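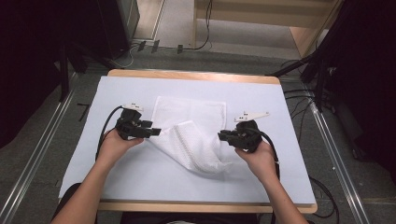 Munshi handheld kit, right gripper dropping out mid-fold
Site: Watstead
Status: open, waiting on Gercombe

Hello again, me with the towel folding. I've been recording folds all week with the pair of handheld grippers and the right one keeps losing its signal. The jaws still move fine in my hand, but the opening value on the screen freezes, stays stuck for a bit, then jumps to wherever the jaws have got to. The left one hasn't put a foot wrong. I lost 6 takes out of 20 this morning, all on the second fold, when I bring my right hand over and across (very annoying, as that's the bit you asked for more of!).

What I've tried so far:

Restarted the recorder and both grippers. Lovely for 15 minutes, then back it came.

Recalibrated the right jaws, fully open and fully shut. No change.

Swapped the two cables over at the gripper end. Now this is the interesting one — the freezing moved to the left gripper, and the right was as good as gold. So I'm fairly sure it's the cable and the gripper itself is all right.

Ran a set with the bad cable held still and no folding, just opening and closing. 300 squeezes, no freeze. Then I bent it near the plug and it froze straight away.

10.40: Arkcombe support rang back and asked me to check the log. It says "device timeout" each time, then reconnects by itself. They want the bad takes kept, so I've moved them to a separate folder and haven't deleted anything.

14.15: Taped a bit of slack to my forearm so the plug doesn't get tugged. Better, but I still had one freeze after lunch, so please don't close this as fixed.

Could Gercombe send a replacement cable, and a slightly longer one if they do them? I'll carry on with the short folds until it comes and leave the big towels for now.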